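Keeping Ene on Her Feet: A Morning With Unathi Masilela

When I first wrote to Unathi Masilela to ask whether I could come and talk about how she looks after the two-armed cell at Kastow, she wrote back within the hour to say yes, of course, but that I should eat breakfast first, as she tends to go on a bit. I am happy to report that she does, and that I enjoyed every minute of it. We sat with a pot of tea between us on 21st March and I came away with more pages of notes than I have taken for any interview this year.

The cell is called Ene. It has two arms that work facing a shared tabletop, each with a two-fingered gripper and a small camera at the wrist, and it spends its days practicing the sort of picking, sorting and tidying that most of us do without a thought. Masilela has been in charge of it since it was installed last August. Before that she repaired sewing machines, and she still talks about the arms the way I imagine she talked about those.

"A machine tells you how it feels if you put your hand on it," she says. "With the power off, please! But you move the joint slowly and you feel whether it's smooth or whether there's a little grain in it, like sand in a hinge. I did that for years with hand wheels on sewing machines and I do the same thing now. It's a bigger hand wheel."

Her day starts with the fingers. They are flat panels, set at an angle so the tips come to a point, and it is the edges that do all the work and take all the punishment. She wipes them down with a dry cloth, looks along the rims, and then closes them very slowly on a strip of paper to see whether it tugs evenly from both sides.

"Scratches don't bother me," she told me. "People come in and they say, oh, it's all scuffed, shouldn't you change it? Well, no. My good kitchen knife is scuffed too. What I worry about is a chip, or a finger that has twisted a hair on its mount, so the tips meet crooked. Then it will pick up a big thing perfectly well and drop every small one, and you can lose a whole afternoon blaming the software."

She has lost that afternoon herself, she admits, and more than once. In her first weeks she kept a paper log of every dropped part, and she had got to 233 entries before she saw that nearly all of them had come from one side. The cause was a single mounting screw. She tightened it, wrote the torque on a piece of tape and stuck the tape to the inside of the cabinet door, where it still is. (She took me over to see it. The handwriting is lovely.)

After the fingers come the cameras, which get a puff of air and a soft lens cloth, and after the cameras comes the part of the job she clearly likes talking about best.

"Cables," she said, and poured more tea. "If you write down only one word from today, write down cables. Everybody wants to hear about motors. The motors are fine! I have changed one motor. I couldn't tell you how many cables I have changed, and I'm the one who keeps the log."
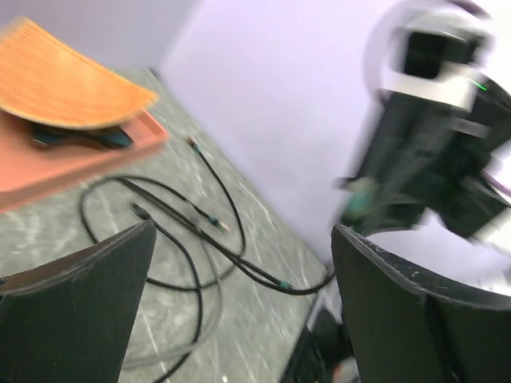

"The trouble is that a cable doesn't fail all at once," she went on. "It fails when the elbow is bent this far and the wrist is turned that far, and then you straighten the arm to have a look and everything works again. So I don't straighten the arm. I leave it exactly where it stopped, and I go along the cable with two fingers, very gently, starting from the plug. It's nearly always near the plug."

She has firm views on how a cable ought to be stored, too. Never wrapped around the elbow, never folded and never pulled tight with a tie. She lays it down in wide loops and lets it choose its own curve, then clips it loosely. Her spares come from a supplier called Plultus, who will make them up to length, and she asks for them a little longer than the drawing says.

"The drawing is for an arm that is standing still," she said. "Mine has to reach across and hand something to the other one. Give it some slack. But then you have to look after the slack as well, or it finds its way under something."

Getting the two arms to agree with each other is the job she found hardest to learn. Each one knows very well where its own fingers are, but they also have to share an idea of where the table is, and that idea drifts. Every 400 hours she runs the full calibration, touching both arms in turn to the same set of points on the work surface. The program that walks her through it is called Prudness, and she speaks of it with the fond impatience most of us keep for an older relative.

"It asks me 18 times if I am sure," she said. "And I say yes, yes, my dear, I am sure. But I will tell you that on the days I was in a hurry and skipped a point, I was back the next morning doing it all over. So now I make my tea first, and I let it ask."

I wondered whether she ever does the work with both arms live. She shook her head before I had finished the question. One arm is always parked and locked out before she puts a hand near the other, and the key goes in her pocket – her own pocket, she stressed, since a hook on the wall belongs to anyone who walks by.

Toward the end I asked what she would tell somebody taking over a cell like this one, and she thought about it for a good while, turning her cup around on its saucer.

"Keep the log on paper for the first year," she said finally. "You can type it up later if they want it typed. When you write by hand you remember what the thing sounded like. And don't change two things on the same day. I know you want to. You've got the cover off, you've got the tools out, and you think, well, I'll just do the wrist while I'm here. Then it comes back worse and you don't know which one you did it with."

She had a wrist bearing waiting in a box on the shelf behind her as she said it, along with a new pair of fingers still in their bag. The bearing was for that afternoon. The fingers, she told me, could wait until tomorrow.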